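**Skindik small parts store: progress report, second period**

Work in this period covered the transfer of stock records from the Losach depot, the relabeling of storage locations, and the first run of the reorder procedure. Expenditure remains within the approved amount. One item, the humidity survey, has been carried over.

### 1. Stock records

The Losach ledger held 4,000 lines at the start of the period. After duplicates and discontinued parts were removed, 391 lines still lack a valid supplier code. Yavuz Akgül is resolving these against the purchase files, starting with seals and fasteners. Lines without a code can be issued but cannot be reordered.

### 2. Containers and locations

Clear plastic containers have been adopted as the standard for loose and boxed small parts. Cardboard trays will be withdrawn as each aisle is converted.
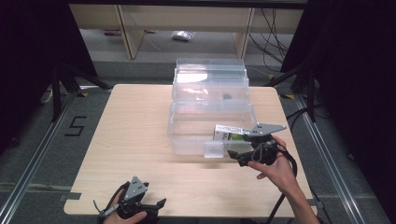
Location codes now consist of aisle, bay, and shelf, in that order. The earlier scheme placed the shelf first, and this caused picking errors wherever two aisles shared a bay number. Six bays have been converted. The remaining bays in the east aisle depend on delivery of shelf brackets, which Toprak has confirmed for December.

Labels are printed in black on white card. Colored card was tested and dropped after the handheld scanners failed to read the darker shades.

### 3. Reorder procedure

The procedure was run on two part families using the Cimideck stock module. Minimum levels were set from past issues, with no allowance for seasonal demand. Ozan Saraç has asked that filters be handled separately, as their use rises sharply in summer. A revised table is in preparation.
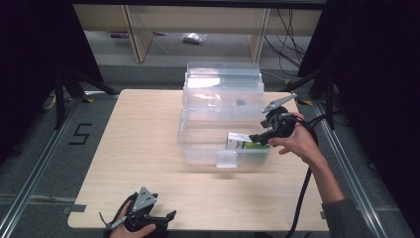
*Figure 2. Clear container with label holder on the front wall; lid standing behind.*

### 4. Open items

- Supplier codes: in progress.
- East aisle conversion: waiting for brackets.
- Humidity survey: moved to next period; loggers not yet calibrated.
- Staff instruction sheet: draft with Ozan Saraç for comment.

No change to the budget or the end date is requested.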